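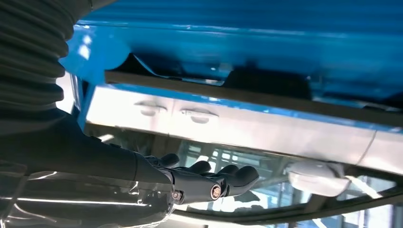
Home | Features | Equipment | Budgets | Archive
Print this article | E-mail this article

Budgeting for a Robotic Hand

The quote that reached Heltholm in December covered an arm, a controller and a black multi-fingered hand. It did not cover the sleeve, the spare fingertips or the time it would take to teach the hand anything. The shop builds and refurbishes painted equipment housings, and it had set aside money for one robot cell. By spring the plan had been rewritten twice.

Buyers who have only priced two-jaw grippers tend to underestimate what a hand with fingers adds. The purchase price is higher, and so is the cost of keeping it running. Every joint is a part that can wear. Heltholm now carries a line in its budget for fingertips and another for joint hardware, and it reviews both every 1,000 hours of operation.

The protective sleeve was the first surprise. The shop ordered one with the arm and later added a second as a spare, after learning that a replacement could take 5 weeks to arrive. A stopped cell costs more than a sleeve sitting on a shelf.

Before signing, the shop asked two suppliers, Bikine and Cirnden, to run trials on its own parts. That meant glossy paint, bare metal panels with recessed handles, and clear surfaces that throw back whatever light is in the room. Reflections can confuse a vision system, and a demonstration on a matte test block says little about them. One supplier asked for two extra days to adjust its lighting, and the shop paid for them.

The trials ran to 1,523 cycles. Staff logged each miss by type, so that the final order could be written around the positions that gave trouble. Reaching up from underneath a panel was the slowest of these, and the shop bought a longer mounting post as a result.

Training came to over a tenth of the total. Chatzigeorgiou, the integrator on the job, bills for it separately and recommends that at least two operators attend every session. Heltholm sent both shifts.

The second cell is planned for next year. Its budget will start with the spare parts list, and the arm will be priced last.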